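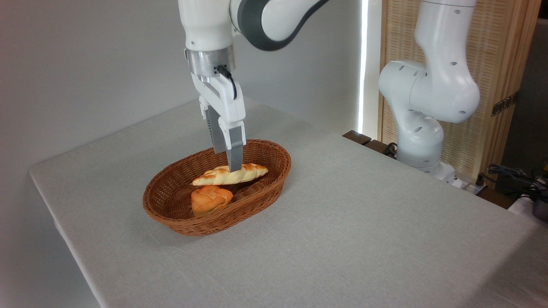

Ticket 82, Galden breakfast room. Status: open. The morning team reports that bread set out at 6:30 is stale by the end of service. The oval wicker basket holds a long twisted roll and a round bun with no liner beneath them, and the weave of the floor was first suspected. A linen liner was trialed for 12 days without improvement.

Action: stock is to be put out in smaller batches, every 30 minutes. The Guérin delivery time is under review. Assigned to Armelle Lacroix. Next update due in January.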